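Section 7. Thin and Open-Weave Cloths

Cutau Hand Gripper Set-Up Guide, for home and small-shop users

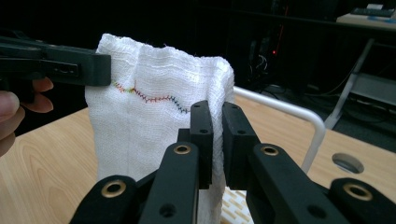 By the time you reach this section you have probably taught the gripper to deal with a bath towel, and I hope you enjoyed it as much as we did the first time. Towels are forgiving. They're thick, they stay where you put them, and if the fingers close half an inch away from where you meant, you still come up with a good handful. Gauze is another matter altogether, and so are muslin, cheesecloth, and those lovely loose dishcloths that come out of the wash looking like a bird's nest. Please set aside a whole evening for it, or a quiet Saturday, and don't be discouraged.

People write to us all the time to ask whether a machine can do the laundry yet. Our answer for this release is "some of it, with you standing nearby." On its own, a Cutau arm will pick up a flat cloth, move it, and lay it in a pile. Finding the corner of a crumpled cloth is still something you will do better and faster, and so is noticing that two layers have stuck together. The steps below let you show the machine how you do those things, using the hand-held gripper, so that it has something sensible to copy.

Before you start

You will need the main gripper, the second hand-held jaw, a steady table, and one practice cloth. Jasmina Vidmar, who wrote the first version of this guide, always practiced on a white gauze cloth with a wavy line of colored stitching near the top, and I still recommend something like it. The stitching gives your eye a line to follow, and when the color at your left jaw is different from the color at your right, you can tell at a glance which end you have hold of.

Setting up the pads

1. Switch the gripper to its rest position and wait for the light on the base to stop blinking.

2. Fit the tall rectangular pads. Each has two small holes in its face, one near the top and one lower down. Start both screws by hand before you tighten either one.

3. Close the fingers slowly on nothing at all and look at the gap from above. The pads should meet evenly from top to bottom.

4. In the menu, choose Cloth, then Thin, and set the closing force to 35. The factory setting for towels is much too strong for gauze and will drag the weave out of shape.

Showing a two-handed hold

5. Take the cloth's left edge, close to the top corner, in the hand-held jaw. Keep the tip just above any stitched line.

6. Bring the main gripper up from below, with the cloth between the two pads, and close it.

7. Let the top edge bunch if it wants to. Soft folds are fine at this stage, and smoothing them by hand in the middle of a recording will only confuse matters later.

8. Hold still while the timer runs to 2000 milliseconds, then move the two grippers gently apart until the cloth has just a little tension in it.

9. Lower the cloth to the table, open the main gripper first, and then the jaw.

Caution: Keep your fingertips behind the working end of the jaw. It's very natural to reach forward and help the cloth along, and that is how most of us have had a pinch.

Caution: Loose threads can wind themselves into the brass bushings on the arms. Stop and switch off before you pull one out. Don't use scissors near the pads.

Note: If the machine reports code 1163, it has closed on a single layer so thin that it thinks it is holding nothing. Fold the edge over once and try again. Stojan Mujić on our help desk gets more calls over this than over everything else in the section, so please don't feel silly if it happens six times in a row.

How many times to repeat

Repeat steps 5 through 9 until you have a good set, changing the starting position of the cloth a little each time. Turn it, flip it, drop it from a few inches up and work with whatever shape it lands in. Short sessions with a cup of coffee in between give nicer recordings than one long push, at least in my experience.

Clean the pads with a dry cloth every 4000 closings. The counter is under Care, on the second screen, and it resets when you hold down the center button.

Folding gauze into quarters is covered in Section 8.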